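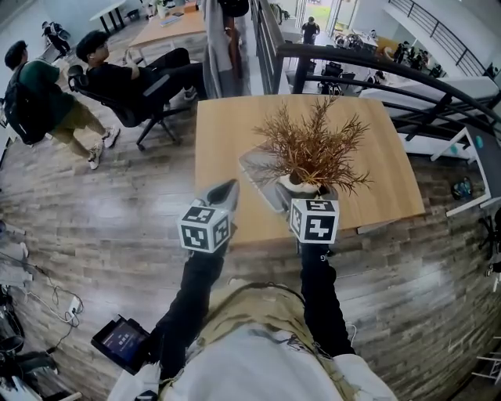 ## 4.2 Recovering Gripper Poses from the Head View

The Troner tracker has one job, to report where each hand-held gripper is relative to the head camera, and it uses the marker cube on top of each gripper to do it. With the cubes as large and as high-contrast as they are in Figure 4, we had budgeted a week for this part of the pipeline. We mention the estimate only for completeness.

Detection is the easy half. Each cube face carries its own marker IDs, so a single readable face fixes the pose of the cube, and a stored calibration carries that pose down to the jaws. The trouble is that a single face seen nearly head-on has two plausible orientations under small corner errors, and the solver will choose between them with great confidence and no memory of what it chose last time. In our first recordings the grippers flickered between two tilts like a bad fluorescent tube. A policy trained on these labels learned to flicker too, which we suppose is a form of success.

We now keep both solutions alive. Each candidate is carried forward by a constant-velocity filter in the world frame, and the weaker one is dropped only after 5 consecutive frames of disagreement with the motion. When two faces of a cube are readable, all corners go into one joint solve and the ambiguity mostly disappears. Note that the filter must run in the world frame. Run in the camera frame, it treats every nod of the wearer's head as a sudden and purposeful motion of both hands.

**Head motion.** The world frame comes from visual odometry on the same video. Outside the laboratory this meets views such as Figure 4, recorded at the Zostitz site, where a table with a potted plant on it stands on a mezzanine and the background contains a lower floor, railings, and people with their own affairs to attend to. A man walking by with a backpack offers many excellent corner features, all of them leaving. We reject tracks whose motion disagrees with the dominant rigid motion, then weight the remainder toward the floor and tabletop. Railings are a special nuisance: repeated bars match their neighbors almost as well as themselves. An explicit check for repeated structure, written by Saron Araya after a long argument with a staircase, removes most of these matches before they reach the optimizer.

**The object.** Nothing in this section estimates the pose of the thing being handled. The plant in Figure 4 makes a fair case for that decision. Its foliage is dry and feathery and has no surface that a rigid model would recognize as one, and the small white pot sits on a translucent tray, where depth estimates go to be disappointed. The planner (Penner, Section 5) receives gripper poses and image features and is left to form its own view of horticulture.

**Timing.** Video and jaw-width readings arrive on separate clocks. We align them by asking the operator to open and close both grippers twice at the start of each episode and cross-correlating the jaw signal with the image-space jaw gap. An earlier version asked for a single open-close, which proved hard to tell apart from an operator getting comfortable. Jaw readings are then resampled to frame times, and episodes whose residual offset exceeds 19 ms are discarded.

**What survives.** Of 800 recorded episodes in the Lakwood set, 82 percent pass every check without manual repair. Most rejections trace back to long gaps in cube visibility, typically when the wearer looks away from the hands while still moving them, as people have done for quite some time. We fill gaps of less than about half a second by smoothing forward and backward and leave longer ones marked as missing. Helmut Wendt's proposal to interpolate through everything and "let the network sort it out" was tested. The network did sort it out, by ignoring the left hand.

The remaining errors are concentrated at contact, where the constant-velocity assumption is least true and accuracy matters most. Section 4.3 describes a contact-aware process noise that reduces this problem and introduces a smaller one.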